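Prasano handling project - monthly progress meeting
Minutes, 2018-06-15

Present: project lead, recording team (two), training side (one), bench services, Dromska liaison, minutes secretary
Apologies: Ghauri

1. Minutes of the last meeting

Agreed, with one change. Item 4 should have said that Pallex "may" take the tube work further in December, and the word "will" is to be struck out. The Dromska liaison asked that papers sent outside the group stop using the stronger wording.

2. Recording of examples

The recording team reported that 300 examples of the tube and rack task have now been stored. The target set at the start of the year has been met. The project lead asked what the target had been based on. The answer was that it was a round figure thought to be reachable with the staff we had. The training side confirmed that it had not been asked for a figure at the time.

Of the stored examples, 123 have been checked by a person from start to finish. The rest have been accepted on the operator's own mark at the end of each run. Bench services did not think this was good enough, and said that an operator near the end of a shift will mark most things as fine. The recording team said the marking was careful. No spot check has been made that would settle it either way.
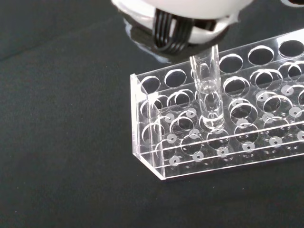
The project lead then raised the question of variety. The examples so far use the same type of rack on the same dark cloth, and the lighting has been left alone. The recording team's view is that one thing should be learned well before anything is changed. The training side half agrees, but pointed out that this was also the reason given in the last two reports, and that a system shown one bench will learn one bench. Dromska has been told in writing that the method "carries over to other layouts". The meeting could find nothing in the results so far to support that sentence.

Action: recording team to have 5 sessions with a changed background and a different rack before any further examples are added on the present layout.
Action: project lead to withdraw the sentence from the Dromska summary.

3. Clear materials

Discussion of whether clear tubes in a clear rack were a sensible choice for a first task. The recording team said they were what Dromska uses and that there was little point in practising on something easier. Bench services said that people have trouble seeing the holes in that rack, and that the bright edges move about whenever the viewpoint does. The training side has not yet compared results with and without the close view from the wrist. It was asked to do so before claiming, as the draft report does, that the close view "solves" the problem of reflections.

There was some talk of putting coloured tape on the rack. The Dromska liaison was against this, as theirs has none. Left open.

4. Failed attempts

At present a run that goes wrong is deleted on the spot. Three members thought this a waste, as the system never sees how to get out of a bad position. The recording team replied that keeping bad runs had caused trouble on the earlier project, where they were mixed in with good ones and had to be sorted by hand - a job that was never finished. It was agreed that failures should be kept from now on, in a separate folder and with a one-line note saying what went wrong.

The project lead asked how many runs had been thrown away to reach the present total. This is not known. The minutes should record that any success rate quoted up to now therefore rests on the runs we chose to keep.

Action: recording team, from the next session.

5. Set-up notes

The training side asked for a plain written note of how the work area is arranged, to be filed with each batch. A view from the head camera is attached to these minutes as a starting point.

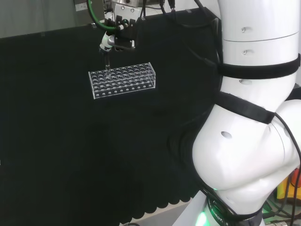 Item 5: clear rack and tube against the black cloth, with the white arm to the right.

Bench services asked that the note also cover the position of the cloth and the level of liquid in the tubes. The recording team felt this was a lot of writing for every batch. The project lead said it could be a single sheet, but it must be filled in on the day.

6. Report to Pallex

The draft runs to many pages and says very little about what the system can do when left to itself. It has been tried unaided on 3 occasions, all on the familiar layout, with an operator standing by. The meeting did not think this was enough to report as a result. The draft will go back to the training side, and the section headed "Outlook" is to come out.

7. Any other business

Ghauri has asked for a copy of the recordings. Deferred until the checking under item 2 is further on.

The next meeting will be held in the same room, with the spot check first on the agenda.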